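Setting Up Your Nora Sewing Table, Part 2: Power and Lights
Shares 90 | Comments 2

I wrote this section after Lamisi Yakubu called me twice in one evening about her Nora, so if you get stuck, you're in good company! Have the legs on and the top level before you start.

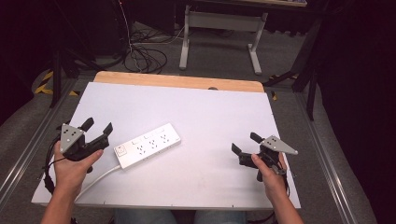
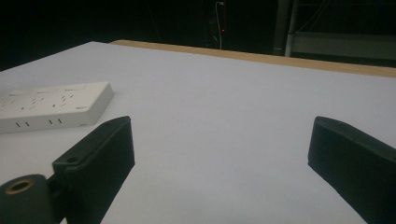
A white power strip on a white tabletop, in both.

1. Pick your wall outlet first. I like one on my left (I'm right-handed and the fabric piles up on the other side).
2. Plug the sewing machine in with its own switch off. Same for the lamp.
3. Run the foot pedal cord behind the back leg and give yourself plenty of slack. I made mine too tight the first time and dragged the pedal around all February.
4. Turn on the lamp, then the machine, and sew a few inches of scrap at slow speed.

NOTE: The Bokham lamp clamp is stiff when new. Keep turning, it does loosen up.

CAUTION: Never plug an iron into the same strip as the machine. Irons pull a lot of power, so give yours a wall outlet to itself.

CAUTION: Unplug the machine before you change a needle or clean out lint. Yes, every time!

If the light flickers, try another outlet before you blame the bulb. Thread stand and drawer are in Part 3.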